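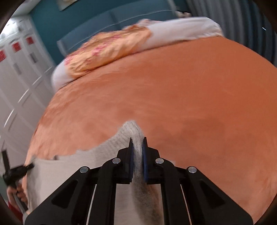

4. Recording the blanket task

23rd December
By the Itik build group, Whitfield Robotics Club

Before you start this section, the grippers must be charged and paired as in section 3. One person records and one person watches the screen of the laptop.

4.1 Lay the knit blanket on the bed so that it covers only a part of the sheet. Leave the pillows at the head of the bed.

4.2 Hold one gripper in each hand. Stand at the foot of the bed, with the tips pointing to the headboard.

4.3 Start the Trarnar recorder and wait for the second beep. If you move before it, the first part of the file has no position data and we must delete it.

4.4 Lower the open fingers until the pads touch the knit. Close slowly, until a small fold stands up between the blue pads.

Note: take the blanket only. If the orange sheet comes up together with it, open the fingers, let everything fall and try again in the same recording. Do not stop the file for this.

4.5 Lift and pull towards the side you want to cover. Keep your wrist straight and do not go faster than you would walk – the tracking is lost easily near the curtain, where there are few marks for it to follow.

4.6 Put the edge down, open the fingers fully and count to 2 before the next grasp.

Caution: do not squeeze the handle to the end of its travel. The Iralar servo on the club robot will copy this force later, and at a value over 320 it pulls threads out of the knit.

Caution: keep fingers and sleeves away from the linkages when the jaws are moving.

4.7 Stop the recorder and write the result in the log: good, repeat or delete. A good file has almost 4,000 lines. Files under 2,075 lines are too short for the training script, which will refuse them.

4.8 Wipe the pads with a dry cloth. Fluff from the blanket collects on them and the grip becomes weaker. Spare pads are in the Itik box, and new ones should be ordered before the June competition.

If the left and right recordings do not start at the same time, go to section 6.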